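Início Explorar Notificações Perfil
Pesquisar publicações

Fechei a planilha de compras da célula de manipulação para o próximo semestre. Vou deixar os números aqui, porque muita gente orça só o braço e esquece o resto.

1/ A bancada da Zonomstead tem dois braços. O que mais pesou na conta depois deles foram as peças de desgaste: dedos de garra, abraçadeiras, conduíte para cabo. Reservei 588 euros para isso e já acho pouco.

2/ Perfil de alumínio: pedi cotação à Ekinci e à Trinomari. A Ekinci corta na medida e entrega em 12 dias. A Trinomari sai mais barata, mas só vende barra inteira — e serra boa também custa dinheiro.

3/ Suporte de câmera no punho: comprem reserva. Pedi oito, contando com a segunda célula, a de Hidthorpe.

4/ Material de teste quase nunca entra no orçamento. Saco plástico amassa, rasga, estica, e depois de um tempo já não serve para comparar nada. Fechei um lote de 1.000 unidades.

5/ Com filme fino, o dedo da garra é o que decide a compra. Antes de pedir o conjunto completo, peçam um par avulso e testem com o material de vocês. 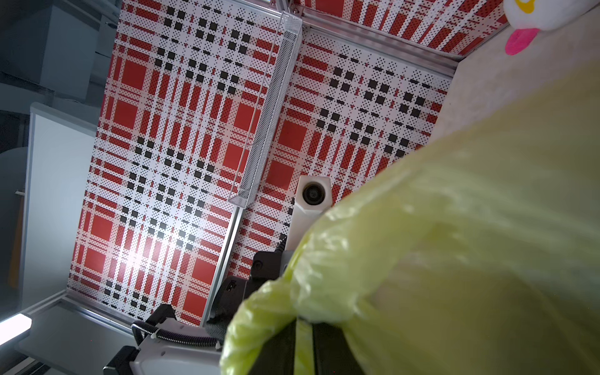

Saco verde-amarelado preso na garra preta, com o outro braço logo atrás.

6/ Falta decidir a iluminação. O painel xadrez reflete forte num ponto, então coloquei difusor na lista de março. Se alguém tiver fornecedor com prazo decente, aceito indicação.

Última atualização: 16h40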